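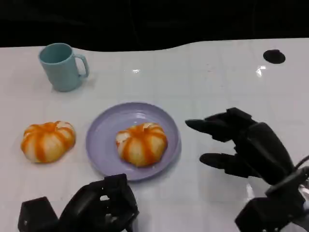

Trirkero (disc release): black level and the green shift in reel 4
Posted by Surachet Onsri, 25/05/2026
Reading time: 3 min

The new disc of Trirkero has a raised black level in reel 4, and I'd like to know if other people are measuring the same thing. Reels 1 to 3 sit where they should. From the start of the harbor attack the blacks lift and the midtones move toward green, and they stay that way for seven minutes. It is easiest to see on neutral surfaces. Put a pale blue-green mug on a white tabletop and you have a decent test for this sort of error: with the grade right, the mug separates cleanly from the white and its shadow stays a soft gray. Apply the reel 4 error and the shadow picks up the color of the mug. The galley dialogue has the same problem with the enamel plates, and the creature's belly in the pier shots is now the color of pea soup.

I checked against the old Billgate disc, which is softer but does not have the shift. Player output was set to video levels, no processing, same cable for both.

ntuli_scope
What display? A levels mismatch would give you lifted blacks by itself.

Surachet Onsri
It would give lifted blacks on the whole film. Reels 1 to 3 are fine on the same chain.

reel_seven
I don't see a fault. The harbor attack was shot day-for-night and printed down. The Billgate disc was graded from a TV master by people who wanted it to look like ordinary night. Green midtones are what you get when that kind of footage is not crushed to hide it. I saw a print at the Stoller a few years ago and the harbor looked murky there too.

Surachet Onsri
A projected print that has faded is weak evidence for a grade. Also, day-for-night would not affect the galley, which is an interior on a stage.

reel_seven
Same lab work, same reel. Opticals run all through it. The galley cuts to the porthole view twice and both of those are composites. A dupe stage will shift color across whatever gets duped.

ntuli_scope
Only the composites get duped, though. The straight galley close-ups come off the camera negative. If they match the composites for color, somebody has matched them in the grade.

Went through reel 4 with the waveform on. The floor comes up on a cut, the first wide of the pier, and drops back on a cut at the end of the harbor sequence. No drift in between. I would expect fading to vary more than that. 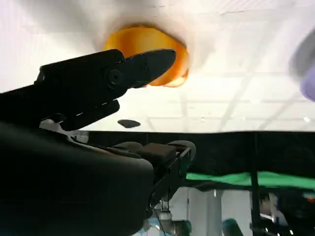

Daranee Pongsiri replied that a step on a cut points to a grading node left switched on, and that the shot list for the restoration should settle it. She asked whether the supplement on the disc gives a figure for the number of shots graded.

Surachet Onsri
It does. 1,327 shots, of which 407 are flagged as "optical or second generation." No breakdown by reel that I could find. The supplement is otherwise mostly about the creature suit and the sound mix.

Daranee Pongsiri
Then a plausible sequence is this. They built a correction for the opticals, applied it as a group, and the group boundary was set to the harbor sequence instead of the flagged shots. The galley interiors would be swept in with everything else. On the composites the correction may even be right.

reel_seven
Plausible, but you are all assuming the old disc is the reference. It wasn't supervised by anyone who shot the film. I still prefer the new one in the pier wides. You can finally see the tail wires.

ntuli_scope
Nobody was supposed to see the tail wires.

reel_seven
They were on the print.

Surachet Onsri
I'm not treating the old disc as correct in general. It is too contrasty and it is cropped on the left. My reference for the galley is the earlier galley scene in reel 2 of the new disc. Same set, same plates, same lamp over the stove. The two scenes no longer match each other.

Daranee Pongsiri
That comparison is the one to send. Two stills, same disc, reel and timecode on each. Leave the Billgate material out of the first email or they will answer that part and skip the rest.

wharfrat
Is the streaming version the same master? I was going to buy the disc for the harbor attack.

ntuli_scope
Same grade from what I can tell, with more compression. The fog in the pier wides breaks into blocks. Get the disc if you're getting either.

Surachet Onsri
Email sent with the reel 2 and reel 4 stills. I asked for the grade to be checked and did not ask for replacements yet. Will post the answer in this thread.

Related threads
Trirkero: mono track vs. the new stereo remix
Billgate catalog discs that are cropped on the left (running list)
Stoller late show, print condition reports
Day-for-night in low-budget creature features
Thread 752: post your waveform captures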